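News > Local > Schools

Macapagal play kitchen kit promises a lot for a toy corn cob

Families at the Macapagal preschool will be asked in June to chip in for a "table skills" kit from Wudero, a toy supplier that says pretend meals teach children to sort, serve and share. The kit has 39 pieces and costs $50 per classroom.

Director Jennylyn Samonte said the set would replace a bin of mismatched toy food. "The kids already play restaurant," she said. "Now they'll have enough dishes to do it."

Whether that takes a branded kit is another matter. Wudero's brochure says children "show gains" after 13 sessions, but it doesn't say what was measured, or who measured it. Asked for the study, sales manager Rommel Lumanlan sent a second copy of the brochure.

Parent Nicanor Barrientos said he has no problem with toy vegetables - he has a problem with the price. "I have a tray and a bowl at home," he said. "So does everyone."

Samonte said the payment is voluntary and that no child will be left out. The school has not said what happens if too few families pay.

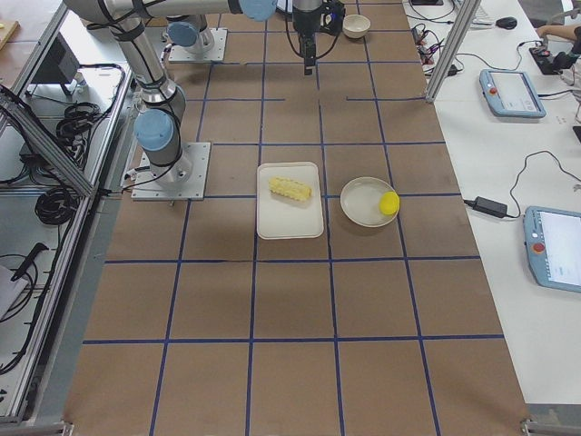 Toy corn on a white tray, with a plate and a small bowl.

Contact the newsroom | Copyright Porlow | Back to top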